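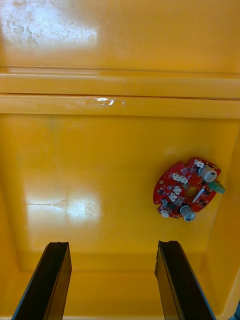

The mayor wants to stop the 31 bus at 9 pm. I read the whole proposal last night, with a dictionary for some of the legal words, and I have a few things to say. 1/

The 31 goes from Zamudio Street to the hospital and back. After 9 pm it is the only bus on the east side of Nimville. If you don't have a car, your other choice is a taxi or a long walk next to the highway. 2/

Mayor Pickering says the evening trips cost the city $1519 per night. I don't argue with the number. I would like to know why it is compared with the fares from January, when the bus was on detour and skipped four stops. 3/

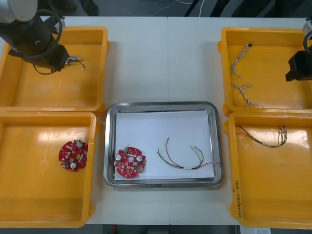
Citlali Xolalpa
East side resident, writes about buses and city hall

In the annex (page with the small tables) you can find the average for a normal month: 146 riders after 9 pm. The mayor did not say this number on Tuesday. Councilman Camacho read it aloud and the mayor answered that "averages can be misleading." So can one month, I think. 4/

To be fair, Pickering has also done good things for transit. The new shelters were his idea and he found the money for them. For that reason I am more disappointed than angry. 5/

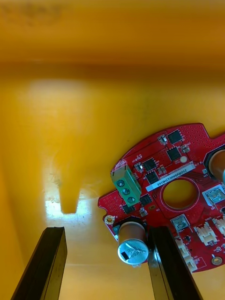

Red circuit board in a yellow bin.

Now the replacement. The city would pay a company, Tirus, for a van that you order by phone. You must order it two hours before. A nurse who stays late with a patient does not know two hours before when she will go home. 6/

Also the van has no fixed price yet. The proposal says "to be determined" in three places. I would not sign an apartment lease like that - I don't see why a city should. 7/

Saimi Ojala asked me if the petition is still open. It closed with 3109 signatures and the clerk has accepted it. Thank you to everybody who stood outside the supermarket with the clipboards. 8/

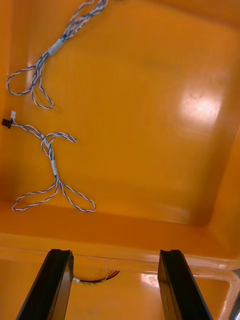 Blue-and-white twisted wire, orange bin.

The vote is on 17th July at 6 pm, upstairs in city hall. You can speak for two minutes, but you must put your name on the list before the meeting starts. The list is at the front desk. 9/

If you cannot come, write to your council member. Put the number of the bus in the subject line and say which stop you use. Short is fine. 10/

Correction to post 3: the detour skipped five stops, I forgot the one by the library. Thanks to Tiburcio Becerra for telling me. 11/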